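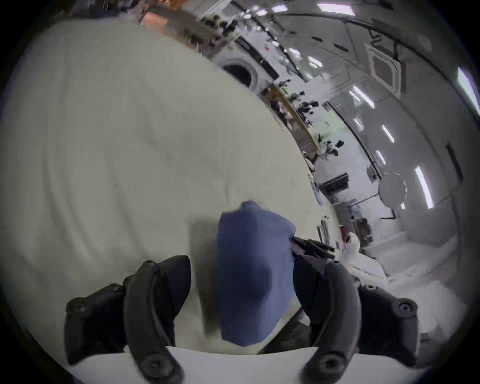

Skodent garment handling: gallery

Demonstrations for the Skodent folding policy are recorded with paired hand-held grippers. Target for this task is 1160 episodes, split between 2 operators. Page maintained by King-fai Kan.

Grasping. Blue garment, two-finger pinch, white cover sheet. Episodes with a missed first grasp are kept and tagged "retry".
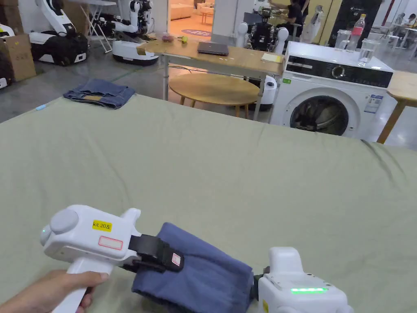 Episodes longer than 70 seconds are trimmed at the last release. Left and right streams are stored separately and aligned by timestamp before export to Rusetti.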